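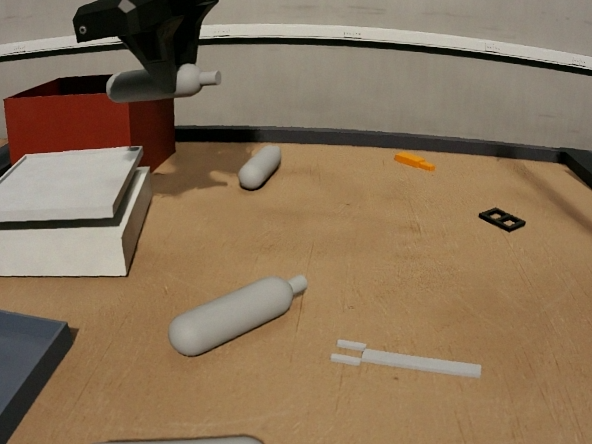 A simulated gripper holds a bottle over the table in the Dullel test scene.

The bottle is the item that decides most arguments at Redthorpe. It is smooth and round, and it gets narrow at one end, so a gripper that does well on boxes can still make a mess of it. For most of this year the small automation company has been using it to choose between two sets of fingers before buying either one.

The comparison runs in simulation. Halima Laizer, who leads the work, had her group build a virtual table named Dullel and try both designs on it with the same arms, the same controller and the same starting layouts. One design, Grudham, has slim fingers that end in a point. The other, Değirmenci, has wide flat pads.

"We had opinions about both and no numbers," Laizer said. "The pads looked safer to everybody."

In July the team set each design 993 pick attempts. The pads won on flat-sided parts and lost on bottles lying close to a neighbor, where they tended to push the second bottle before they closed on the first. The slim fingers got into those gaps. Their weak spot was turning: a bottle held near the shoulder would sometimes rotate during the lift, and then the neck pointed the wrong way for the place step.

Akinyi Ndung'u, who writes the controller code, cut the lift speed by roughly 10 percent and moved the grasp point toward the middle of the body. That fixed many of the bad lifts. It also added time to every cycle, and she is still not happy with the trade.

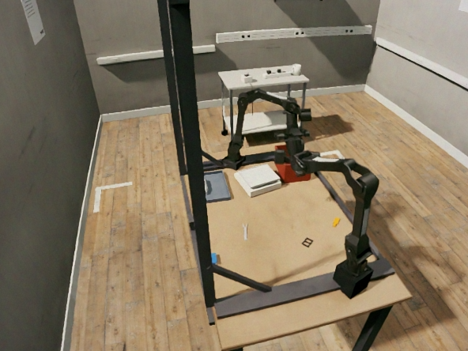 Two arms bring their own problems. With bases on opposite rails, both can reach the red bin, and early on they often wanted it at the same moment. Ndung'u first gave one arm priority, which left the other waiting far too long. The current version lets whichever arm is already holding something go first.

Camera position mattered more than the group expected. Yuzhen Fang tried five viewpoints and found that a low, close one gave better grasps on thin items, such as the forked tool and the small black frame. A wider one was better for keeping the arms apart. Running both costs more computing time, and Fang has asked for one more round of tests before settling on a pair.

Boonmee Sitthichai, who will have to maintain the real machines, has been reading the results with some caution. Simulated friction is a guess, he said, and fingertips wear down. He wants the slim fingers run on hardware for five weeks before anyone signs an order. Laizer has agreed, and the first set of fingertips is being machined now.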